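Queue-side shelving

Queue-side shelving (I've also heard it called till shelving, and one shopfitter I know insists on "the last-chance rack") is the open, boxy unit you find beside the place where you pay. It holds the small flat stuff: cards, leaflets, little boards, things you pick up while you're waiting and hadn't planned on. I look after this corner of the Miltside shop wiki, and I've stood next to enough of these units to have opinions, so bear with me.

Origins

The style we write about on this site came out of Starodow, where a small joinery called Baloyi began making cubby units for museum shops and ticket halls. The first ones were all one depth, which looked tidy and drove everybody mad, as anything small slid to the back and stayed there until stocktaking. The second pattern mixed deep boxes low down with narrow slots higher up, and that's pretty much what people still order. Baloyi's catalogue lists it as the 616. I'd love to tell you what the number means but I've asked twice and got two different answers!

Construction

Most are plywood, with the edges left showing. Some shops paint them, and I wish they wouldn't - the pale wood is half the charm, and paint chips at the corners where bags knock against it. Upright dividers split the run into compartments. The usual order is 6 compartments to a unit, though you can have the dividers moved if you ask before it's glued (ask me how I know). The slots suit cards and thin boards, which tend to lean at an angle unless they're packed in fairly snugly.

Payment point

The other half of the set-up is the card reader. It used to live on a counter, but plenty of places now put it right by the shelving so the whole business of choosing and paying happens in one spot. The reader should sit clear of the wood so that people can get a card or phone to it without scraping their knuckles. 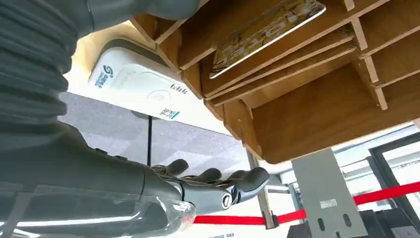

Plywood shelving with a white card reader just below, and a red belt barrier across the carpet.

Belt barriers do the job of telling people where to stand. The retractable sort is handy in a small shop, as you can unclip it when it's quiet and have your floor back. Red is the traditional choice, and it shows up well against grey carpet. Leave a decent gap between the belt and the shelves, though. Jultico, who fit out ticket halls, ask for 30 inches in their guide, and I think that's a bit mean if anyone's coming through with a pushchair.

Care

Dust the undersides as well as the tops. I mean it, children see those far more than we do. A barely damp cloth is fine on sealed plywood, and a rub with fine sandpaper sorts out most rough edges.

See also: Belt barriers; Counter heights; Leaflet racks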